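Prula Fabrics – Help Center
Preshrinking and First Wash: Frequently Asked Questions

Covers all yardage sold by the yard or as remnants. Precut kits have their own instructions on the insert card. Last revised in November.
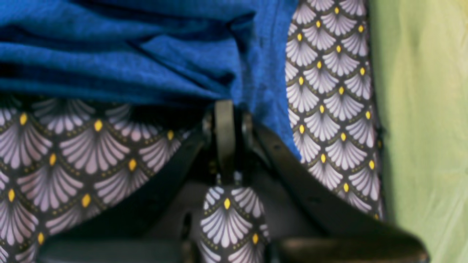 4 min read

Do I need to wash fabric before cutting it?
If the finished item will be washed, yes. Most woven cottons and nearly all cotton knits lose some length in the first wash. A garment cut from unwashed cloth will lose that length after it is sewn, and the seams may pucker where the thread has not shrunk with it. Items that will never be washed, such as framed panels and lampshades, can be cut straight from the bolt.

How much shrinkage should I allow for?
The product page lists a figure for length and a figure for width. Both are measured on a test square after one warm wash and one medium tumble dry. If the page says 2 percent or less in both directions, preshrinking is optional. For anything higher we recommend washing first and buying enough to cover the loss. Hotter water or a longer drying cycle can take the fabric past the listed figure.

What is the difference between the Gornero and Kistness lines?
Gornero is our range of printed woven cottons. Kistness is our range of solid-color knits. They are finished differently at the mill and should be prepared differently. Gornero can be washed warm and machine dried. Kistness should be washed cool and dried flat, at least the first time.

Can I wash prints and solids together?
Not on the first wash. Deep blues, reds and blacks can release surface dye, and the pale parts of a print will pick it up. Wash each dark solid alone until the rinse water runs clear. After that, loads can be mixed by weight and temperature in the usual way.

How do I test for bleeding?
Cut a small swatch from the selvage end. Wet it with warm water, lay it on a white cotton cloth and press with a dry iron. Color on the white cloth means the fabric needs a separate wash. Repeat the test after that wash. Save the first test cloth and label it so the two results can be compared.

Does vinegar or salt set the dye?
No. Commercial dyes are fixed at the mill, and household vinegar or salt does not change the bond. Loose dye has to be rinsed out. Color-catching sheets will trap part of it during a wash but do not stop the release.

How do I keep the cut edges from fraying?
For wovens, run a zigzag or serged line along each cut edge before washing. Pinking shears also work on tighter weaves. Knits do not fray in the same way, but single knits tend to curl at the edge. A loose basting stitch along the cut edge reduces the curl and is easy to remove.

What detergent should I use?
Use a liquid detergent without bleach or optical brighteners. Measure for the size of the load and the hardness of your water. Skip fabric softener. It leaves a coating that can interfere with fusible interfacing and with any later dyeing.

What settings should I use?
Gornero printed wovens: warm wash, normal cycle, medium tumble dry.
Kistness solid knits: cool wash, gentle cycle, dry flat.
Linen blends: warm wash, gentle cycle, remove while slightly damp.
Anything with a metallic print: hand wash only, no dryer.

Does it matter how much I put in the machine?
Yes. Long lengths twist around themselves and come out with hard creases that are slow to press out. Open the yardage completely before loading, and keep any single piece under half the drum.
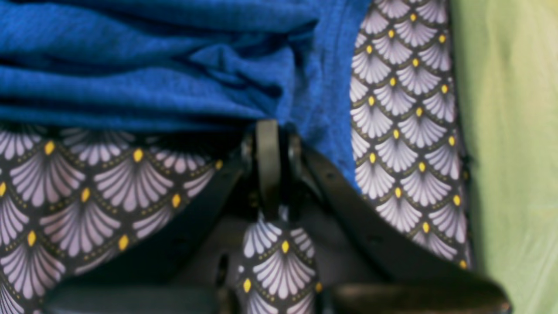

Blue fabric beside a scallop print. Sort by color before the first wash.

I left the fabric in a pile and now it is creased. Is it damaged?
Usually not. Dampen the cloth evenly with a spray bottle, leave it rolled in a towel for 30 minutes, then press from the wrong side. On knits, lift the iron and set it down again. Pushing it along stretches the loops and distorts the grain. Creases that remain after two pressings may be finish marks, and those will normally relax in the next wash.

My fabric came out skewed. What went wrong?
Some bolts are finished slightly off grain, and washing releases the tension. Pull the cloth gently on the short diagonal while it is damp, then lay it flat to dry. With a large repeating print, check whether the print itself follows the grain. Where it does not, cut to the print for visible panels and accept a small grain error – up to 2 percent is within our tolerance.

How do I match a print after preshrinking?
Measure the repeat again. The figure on the product page is the unwashed repeat. If the cloth shrinks more in length than in width, the motif will be shorter by the same proportion, and pieces cut from washed and unwashed cloth will not line up. Wash all the yardage for one project at the same settings.

Can I return fabric after washing it?
No. Washed, cut or pressed fabric cannot go back into stock. If it fails to meet the listed shrinkage figure, send us the measurements and a labeled swatch. Claims are reviewed by our Tsai Street office, normally within 19 days.

Is there a discount on larger cuts?
Orders of 200 yards or more from a single bolt run are priced on request. Ask for dye lot confirmation in the same message – lots are not held without it.

Related: Reading a product page / Interfacing guide / Shipping and cut lengths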